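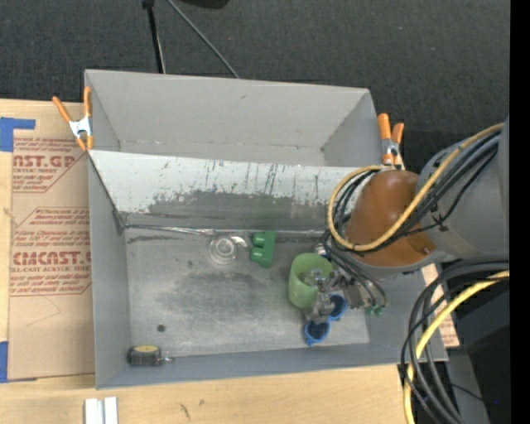 4. Passar o livro para o leitor

Se chegou até aqui, já tem a conta Drellari criada e o leitor ligado ao wi-fi, portanto o pior já passou! Agora vem a parte de que eu mais gosto: pôr lá dentro o ensaio da Maritza Arango sobre cinema e luto (são 283 páginas na edição em papel, mas no leitor a numeração muda conforme o tamanho da letra, não se assuste).

1. Abra a Biblioteca e toque em Comprados. Se o livro não aparecer, puxe a lista para baixo com o dedo e espere um bocadinho.

2. Toque na capa uma vez. Uma só – se tocar duas vezes seguidas abre o excerto gratuito, e eu já li metade de uma introdução convencida de que tinha o livro inteiro.

3. Escolha Enviar para e depois o nome do seu aparelho. O meu chama-se Joseph (longa história), o seu deve trazer o nome de fábrica, Kellon seguido de umas letras.

4. Deixe o leitor ligado até a barra por baixo da capa desaparecer.

Nota: a conta aceita até quatro aparelhos. Se já tiver os quatro ocupados, vá a Definições, Aparelhos, e retire um que não use. Os sublinhados ficam guardados na conta, pode retirar à vontade.

Atenção: não mude o país da loja a meio da transferência. Os livros da coleção Hurkirby têm edições diferentes para cada loja e o ficheiro fica bloqueado. Aconteceu-me em dezembro e tive de apagar tudo e voltar ao passo 1.

4.1 Notas de rodapé e fotogramas

Este tipo de livro vem cheio de notas, e com a letra muito grande elas saltam para a página seguinte. Eu uso o tamanho 3 e dou-me bem. Para experimentar:

1. Toque no cimo da página e escolha Aa.

2. Mude o tamanho e veja logo o resultado numa página que tenha notas.

3. Ligue a opção Notas em janela. Assim a nota abre por cima do texto e não perde o sítio onde ia.

Os fotogramas a cores aparecem em cinzento no leitor, é mesmo assim. Quando quero ver um com atenção abro o livro no telemóvel, que sincroniza a página sozinho desde que os dois estejam ligados à internet.

Se a sincronização falhar, veja a secção 2, onde explico como sair da conta e voltar a entrar.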